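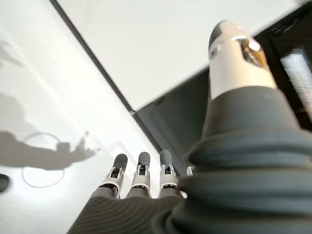
The Prira Housing Foundation has reopened the shared kitchen at Romaniuk House, its residential building in the Genulano district, following a refurbishment that began in March. The kitchen serves residents who do not have full cooking facilities in their own rooms and is also used for the foundation's evening cooking classes. Work covered the counters, the sink area, the cabinets and the lighting. The table has a bright, nearly white top with a thin dark line along its edge, and it will be used for preparing food during class hours and for meals at other times. Residents were given access to the room on Sunday, July 8, 2018.

The foundation manages 295 rooms and small apartments in the district. Romaniuk House is the oldest of its buildings, and its kitchen had remained largely unchanged for many years. A survey of residents carried out before the work identified a shortage of clear counter space as the most frequent complaint, followed by poor lighting in the evening. Several respondents also asked that the sink be made large enough for stockpots and baking trays, which were often washed in the laundry room on the lower floor.

Marta Panasiuk, who oversees residential services for the foundation, said the survey had shaped most of the decisions about the room. "People told us that they wanted to cook here and were waiting for a place at the counter," she said. "We chose to give up two storage cupboards in order to gain that space. The dry goods that were kept in them have been moved to the pantry across the hall."

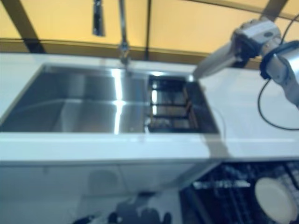
BUILDINGS AND FACILITIES

The sink is of stainless steel and is set into a glossy white countertop that continues around it, with a broad flat surface to one side. A large, deep main basin stands next to a smaller compartment with a wire rack, and the tall chrome faucet has a pull-down spray head. White cabinets run beneath the counter.

The dark brown beams were retained at the request of residents, as was the warm yellow-orange color behind the counter. Both had been scheduled for removal in the first version of the plan. The revised plan was displayed in the entrance hall for comment before any contracts were signed.

The counters and cabinets were supplied by Volletti, which also carried out the installation. The foundation set aside $2,000 for smaller items, including pans, cutting boards and knives, and a further $1,000 for replacements over the coming year. Residents who notice that an item is missing or damaged are asked to enter it in the book kept by the door.

The kitchen will be open every day from early morning until late evening. It will be closed to general use during cooking classes, and a timetable of these closures will be posted outside the room and at the front desk. Residents may reserve the table for family meals or small gatherings by speaking to the front desk in advance. There is no charge for reservations, but those who make them are responsible for leaving the room ready for the next group.

Revised rules for the use of the kitchen have been delivered to all rooms in the building. Hot pans must not be set directly on the counters or the table. Food left in the shared refrigerator must be labeled with a name and room number, and unlabeled items will be removed at the end of each week. Dishes should be washed, dried and put away before the user leaves the room. Cleaning staff will continue to wash the floor and empty the trash, but they will not wash dishes.

"The rules are much the same as they were," Ms. Panasiuk said. "The rule on hot pans is new, and we ask everyone to read that part with care."

Cooking classes will resume once the present schedule of staff training has ended. Places are offered first to residents of Romaniuk House and then to tenants in the foundation's other buildings. Registration forms are available at the front desk and should be returned there. Questions about access to the kitchen, including requests from residents who need a lower work surface, may be addressed to the residential services office on the first floor.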